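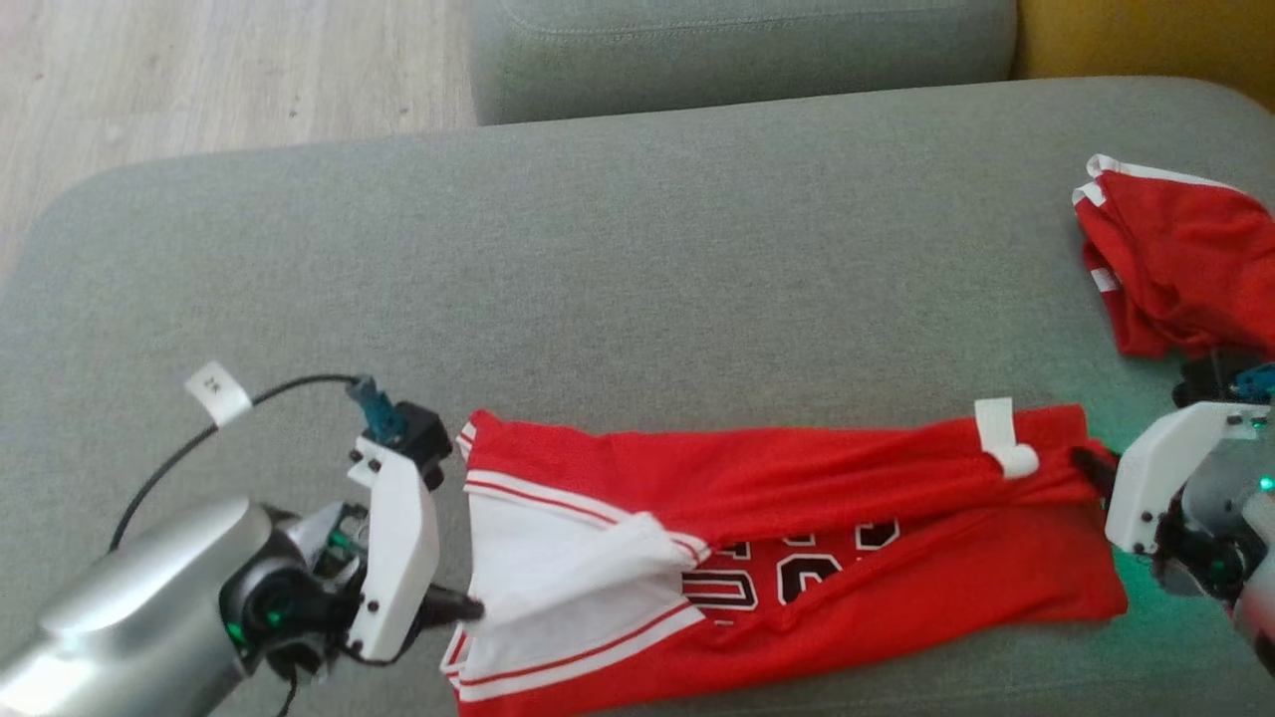 A red jersey with white side trim, halfway folded on the gray sofa.

The great Dokthorpe jersey swap is back, and I've spent the whole week up to my elbows in basketball shirts! If you've played in the Ellwood youth league at any point in your life, there's a fair chance a shirt of yours is going through my hands right now.

We've taken in 83 so far, mostly shirts the kids outgrew, plus a handful from grown-ups who finally cleaned out a closet. The folding is the slow part. These things are slippery, they're long, and the big numbers on the front never want to bend where you'd like them to. Liam Cropper, who ran the swap before me, swears by laying each shirt out flat on a sofa seat and bringing the side panel over first, then the rest. I laughed at him for doing it on a sofa. I've now tried the kitchen table, the bed and the top of the dryer, and yes, Liam, fine – the cushion grips the fabric and the shirt stays put.

I still can't get the numbers to line up on the outside like he does. Mine come out a bit bunched, so please be kind when you pick yours up (a quick shake and they're good as new).

Doors open at 9 in the morning on the first Saturday of December – sorry, scratch that, the hall has moved us and the new day will be on the door by the end of the week. The 9 a.m. start stays the same. We're in the side room at Vustell Hall, and you can leave shirts there any evening before the swap. Bring one, take one. If you don't have one to bring, it's 3 dollars, and the money goes toward new nets for the outdoor court, which badly needs them.

Youth sizes go fast, so come early for those. We have almost no adult larges yet, and three different dads have already asked me, so check your drawers! Shorts are welcome too if they still have a drawstring.

Contact: Dokthorpe Community News, P.O. Box 3535 | © Dokthorpe Community News | Back to top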